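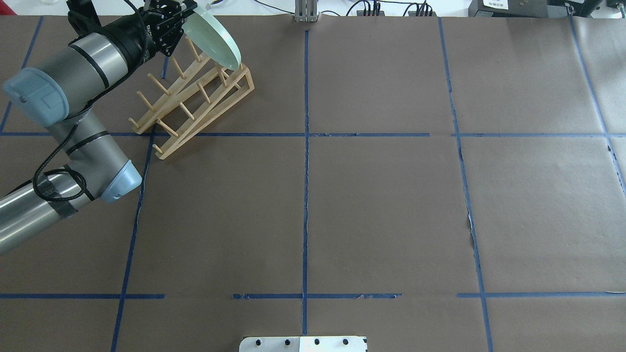
Jonow Teaching Program: Frequently Asked Questions

Updated March 14, 2026

What is a demonstration?
A demonstration is one complete performance of a task by the arm under the control of a person. The arm's motions and camera views are recorded together and later used for training.

Which methods of control are offered?
There are 2. In hand guiding, the operator holds the arm and moves it directly. In remote control, the operator moves a smaller leader arm and the work arm follows. Plate racking is taught by remote control only.

How many demonstrations does a task require?
The plate racking set contains 138. Tasks with several objects generally require more.

Why is the table marked with tape?
The tape divides the table into sections. The session sheet names the section in which the rack is to be placed -- operators should not choose their own.

Is a failed attempt deleted?
No. The operator marks it as failed in Filtora, and a reviewer decides whether it is kept.

Do operators need prior experience?
No prior experience is required. New operators complete a practice session before any of their work is recorded.

How may recordings be requested?
Partner institutions may apply through the Rácz data desk. Requests received after October are considered the following year.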